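Good Practice for Recording Soft-Bag Packing Tasks
Ostness Handling Guidance, issued 4 Jun 2021

This page sets out how operators should prepare, run and log manipulation tasks in which produce is handled at the mouth of a soft insulated bag.
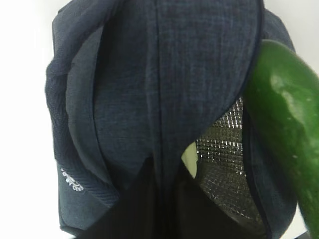
One reader of the draft, writing from Stiltden, asked whether the force limit ought to be set for the bag or for the item being handled. The lower of the two applies. A cucumber bruises well before a lined bag tears, so in most sessions the produce will decide the figure. Where the two are close, use the setting for the produce and note it in the log.

Before the session

Inspect the bag inside and out. A reflective lining should be free of splits, and any piping or seam near the opening should be sound. Loose threads catch on fingertips and must be trimmed.

Wash and dry all produce. Surface water changes the grip and makes one run hard to compare with the next.

Check the wrist camera against the lining. Bright glints can upset automatic exposure, and we advise fixing the exposure by hand with the bag open. Dark cloth beside a bright lining is the hardest case — test with both in view.

Set the grip force to no more than 7 newtons for whole vegetables. Operators using the Kavalar controller must enter this as a hard limit. The warning level alone is not sufficient.

During the session

1. Approach the opening slowly and pause before contact.
2. Keep the item clear of the rim. If it drags on the fabric, stop, withdraw and begin the approach again.
3. Do not press down on anything already inside the bag. Items may be partly hidden by a flap or fold.
4. Keep hands outside the marked area while the arm is powered. Two people must be present, one of them at the stop button.
5. End the session after 35 minutes, even if the planned runs are incomplete.

Napkins and towels may be left beside the bag, provided their position is entered in the log. They must not be straightened between approach and release.

After the session

Record every run, including those that failed. Failed runs should be marked as such and kept with the rest. Sites using the Văn log sheet should fill in the column for fabric contact, which is often left blank.

Fingertip pads are to be replaced after 3,000 grips, or sooner if they show wear. Produce that has been handled is not to be eaten.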